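4.2 Collecting the demonstrations

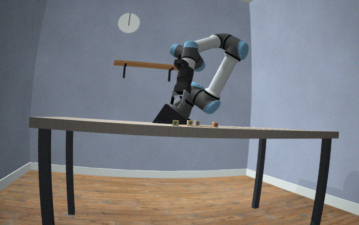

We drove the arm by remote control for every demo, and I did most of the driving myself (my wrists still remember it!). The task in Kozma, our simulator, is simple to say: pick up the letter cube you're told to and set it down on the goal spot. I recorded 300 runs in July, threw out 70 where I'd fumbled the grasp, and kept the rest for training.

Figure 3. The Kozma letter-cube task: simulated arm with a two-finger gripper, and four letter cubes on the table.

My early runs were slow and full of little pauses, and the policy picked those up right away – it would hover over a cube like it was thinking about lunch. So we cut any pause of over 7 seconds and trained again. That helped a lot with the hovering, but cubes sitting close together stayed hard, and I ended up adding 125 extra demos just for those. We report results with and without them in Section 5.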